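Hand-held grippers vs. remote control for folding clothes: is anyone getting results?

Home and Hobby Manipulation > Teaching and Demonstrations

stollby_skeptic
Posted 7:42 pm

I've been reading about the hand-held gripper approach since September and I'm still not sold. You walk around with a gripper in each hand, fold laundry, record the whole thing from a camera on the tool, and later a robot is supposed to fold laundry. Fine. My trouble is with the part between "later" and "supposed to."

We have a two-arm setup at work (Drellonik arms, the older ones) and we teach it with leader arms. Slow, ugly, tiring. But when I finish a demo I know the robot can reach every pose in it, seeing as it was the robot doing it. With the hand-held tools, a person leans over a bed with shoulders and a waist and two knees on the mattress, and none of that goes in the log.

Who here has trained on hand-held data and run it on clothes that weren't in the set? I mean run it yourself. I've seen the videos.

gacharya
Posted 8:05 pm

I have, sort of. 630 demos, hand-held, all folding. T-shirts and towels came out usable. Anything thick was bad.

My view is that people blame the tool when they should blame the clothes they picked. Everyone starts with thin cotton on a bare table and then acts surprised when a puffer jacket doesn't behave like a dish towel. A puffer fights back. You press the fold down, let go, and it opens up again. The hand-held tool at least lets you feel that in your wrist and hold a beat longer. With leader arms I felt nothing at all.

stollby_skeptic
Posted 8:11 pm

"Usable" meaning what? Out of how many?

gacharya
Posted 8:19 pm

20 tries on towels, 4 failures. Shirts were worse and I didn't keep a proper tally, so go ahead and yell at me.

stollby_skeptic
Posted 8:24 pm

No yelling. Four out of 20 on towels is better than I expected. "Didn't keep a tally" is what I did expect.

Felicja M.
Posted 8:50 pm

I'm going to disagree with both of you a little. Reach is a real problem but you can filter for it. Run every demo through the arm's kinematics afterward and throw out whatever it can't do. We lost 105 demos that way on the Lollton job and it hurt, but what was left played back fine.

What I'd worry about more is the bedroom. People want data from real homes, so they do it on a real bed, and now you have a soft surface that sinks when you lean on it, with a busy bedspread under a bulky brown garment and some black clothes stacked next to it. The fingertips open and close over a pattern that has stripes and stars and lettering all over it.

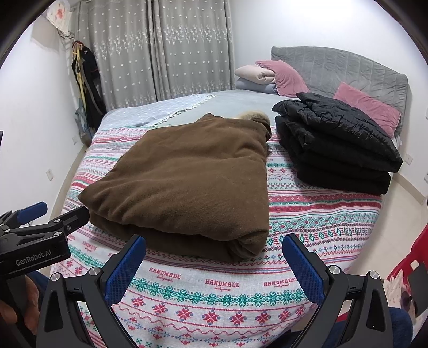 So your policy has to work out where cloth you want ends and cloth you don't want begins, and at the edges that's hard. A thick fold rolled under itself gives you one soft line and a shadow. I've watched a model grab a garment and the bedspread together and lift both with total confidence. A bare table would never have taught us that it does this, which is my argument for doing it in bedrooms, even though the numbers look worse.

stollby_skeptic
Posted 9:02 pm

Okay, but that's an argument for testing in bedrooms. Why train there too? You could collect clean data and test it dirty.

Felicja M.
Posted 9:10 pm

Tried it. It tests dirty, all right. It fails on everything.

nacho_dominguez
Posted 9:31 pm

Sorry to be a grump, but has anyone priced the labor? Remote control needs one operator and one robot. Hand-held needs one operator and no robot, and that's the whole sales pitch. Then Felicja throws out 105 demos, somebody has to go through the rest and trim them, and if the tracking drifts you get two grippers that are supposedly holding the same sleeve a hand's width apart. I spent most of a month on that at Cruzado. I would have happily traded it for a clunky leader arm.

gacharya
Posted 9:40 pm

What tracking were you using? Drift like that sounds like a blank wall problem. I got it every time I faced a plain white wall, and it mostly went away when there was furniture or a patterned cloth in view. So the busy bedspread Felicja hates may be helping you there.

nacho_dominguez
Posted 9:46 pm

Huh. We were in a very empty room. I'm not taking back the part about the labor.

v_caceres
Posted 10:15 pm

Lurker here. We mix them. Hand-held for volume, then a small batch by remote control on the real arms at the end, same clothes. The second batch fixes the timing, mainly. People are quick with the hand-held tools and the arms can't keep up, so you get a fold that drags instead of flips. Thick knits are still a mess for us either way. If you have a trick for getting a bulky sweater to stay folded, please post it.

stollby_skeptic
Posted 10:22 pm

How small is the small batch?

v_caceres
Posted 10:30 pm

Would have to ask Gisela, she ran it. Smaller than you'd like, I'm sure.

stollby_skeptic
Posted 10:34 pm

Ask her. And ask if she ever ran it without the hand-held part. If the small batch does most of the work by itself then I'm keeping my leader arms.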